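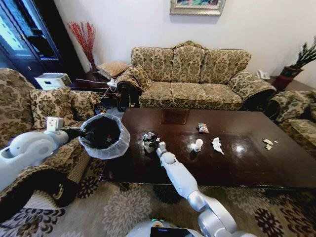 3.2 Collection of Table-Clearing Episodes

Figure 3. View from the head camera during a table-clearing episode. The left arm holds a small lined wastebasket beside the coffee table while the right gripper reaches toward a crumpled wrapper.

The Tinulley set was gathered in furnished living rooms in Potville, using two robots of the same type. Operators controlled both arms remotely and were asked to clear all trash from the table into a wastebasket held by one arm. Before each episode, an assistant placed light items such as paper cups, tissues, snack packets and scraps of paper on the tabletop. Positions were changed between episodes, and no layout was used more than 40 times.

In total, 3,339 episodes were recorded. Those in which the operator lost the connection or dropped the wastebasket were removed, and around 2,000 were kept for training. Each remaining episode was divided into reach, grasp and release segments by one of two annotators, and disagreements found during spot checks were settled by the second author. Polished tabletops such as the one in Figure 3 reflect the light of the room, and episodes recorded on them carry a separate label so that their effect on grasp accuracy can be measured in Section 5.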